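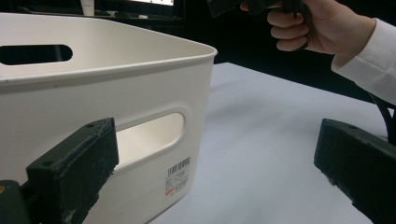

White plastic bin with handle slots.

Polling place check, Cernach ward: the walk-round list with comments

We have been using this list in Cernach for four elections now, and each time it comes back with more handwriting on it than print, so we have typed up the comments and put them where they belong. Please read the whole thing through once with a cup of tea before you set off, and then again at the door of the building, when you'll find you notice quite different things.

The ward has 977 electors on the register and one polling place, the Muneo Hall, with Oltar Rooms kept as the reserve. The same list does for both.
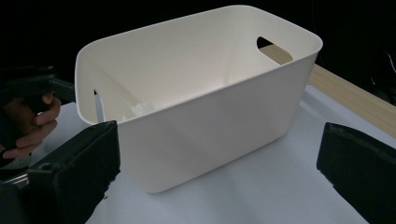
Posted by the Cernach Elections Desk
Filed under: Polling places, Forms and lists

Outside and getting in

1. Signs up at the road end and at the gate. OK
Comment: the gate sign was tied a little low and a parked van would hide it. Raised to head height on the day of the check.

2. Step-free route open and unlocked. OK, WITH A NOTE
Comment: the side door is the step-free one and it is lovely and wide, but it has always been bolted from the inside until somebody asks. It must be unbolted by 6.45 in the morning and stay so until close of poll.

3. Ramp firm, handrail tight, surface free of moss. NOT OK
Comment: the rail moves if you lean on it with any weight, and people do lean on it, that is what it's for. Two fixings at the bottom post want replacing. Reported to Tuncer Joinery, who put the rail in, and they have promised to come before the May poll.

4. Outside lights working on both sides. OK
Comment: please check them after dark. We ticked this one at two in the afternoon once and felt very silly that evening.

5. Campaign posters kept off the building and its fence. OK
Comment: one left over from the last council contest, taken down with the agreement of the party concerned — no fuss at all.

Inside the room

6. Clear walking width from door to desk, and from desk to booths. OK
Comment: measured with the tape and not by eye. The stacked chairs had crept out 300 mm from the wall and have been pushed back.

7. Booths steady, one of them at wheelchair height. OK
Comment: the low booth rocks on the old floorboards by the stage. Stand it nearer the radiator and it sits perfectly well.

8. A voter marking a paper can't be overlooked from the desk, the tellers' chairs or the window. NOT OK
Comment: the window is the trouble, as the car park is a foot or so higher than the floor. We asked for the blind to come down on that side. It sticks halfway, so do allow yourself a few minutes with it.

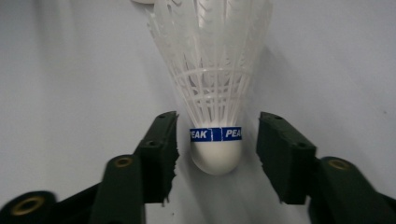 A reader in the far end of the ward wrote to us on this point: could we not simply turn the booths to face the other way? She had voted there in the spring and had felt watched the whole time, although she was sure no harm was meant. We tried it and she was quite right. The booths now have their backs to the glass, and item 8 can be marked OK as long as they stay like that.

9. Electric leads taped down, nothing running across a doorway. OK
Comment: the urn is on the 230 volt socket by the hatch and should have that socket to itself.

10. Fire exits clear, extinguishers in date, assembly point known to all the staff. OK
Comment: ask each clerk where the assembly point is. Last time we had two answers.

11. Queue space for a busy hour. OK, WITH A NOTE
Comment: the lobby is comfortable until teatime, when the line goes out of the door and turns towards the road. Put the barrier out at four o'clock and bring the line along the hedge.

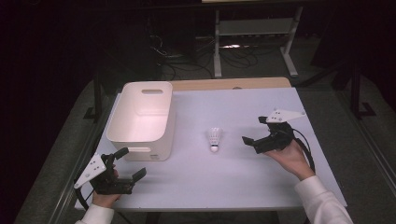
Oltar: We would add the heating to your list, if there is room for it. Our clerks sat fifteen hours in their coats last time, and the people queuing in the lobby were no better off. It wants switching on the evening before.

Added with thanks, as item 12, and the key to the boiler cupboard is now on the same ring as the side door.

12. Heating on by the evening before. NOT YET CHECKED

After the walk-round

Sign the sheet, write the time next to your name, and leave the top copy at the elections desk by Tuesday. Anything marked NOT OK needs a second visit. If you run out of space, carry on over the back — we do read it.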